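Sorting out your worktop: questions we keep getting
Updated August
By the Garkulgate share kitchen desk

Why are the tables white?
They were cheap, and they show the crumbs. The Sekville kitchen went with dark ones and was admired for its cleanliness until someone turned on a light.

Can I leave my bowl out overnight?
You can. It will be in the lost property tub by 7 am, along with everybody else's. The tub holds over 60 items at present, mostly lids.

Do I need to bring my own bowls?
No. There are plenty of stainless-steel ones. Rinse yours, dry it, and put it back with its own size. Stacking a big one inside a small one has been attempted.

How many things can I plug in?
Up to 3 per power strip, and only one of them can be a kettle. Our kettles draw 1,850 watts each, and the Iltomville branch can tell you all about its fuse box.

Where should the power strip go?
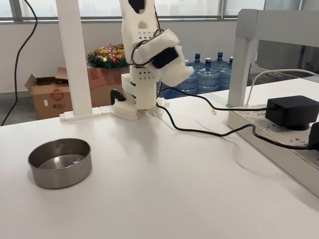
Keep it well back from the sink and anything you're pouring. Run cords along the rear of the table where you can, and don't stand a bowl on one, however level it looks. If a cord won't reach, move yourself along. Please don't join two strips together.

What does it cost to replace a bench top?
The last quote from Tannous was $300, before delivery. Use a trivet.

Who wipes down at the end?
You do. The cloths are under the sink, and the clean ones are on the left.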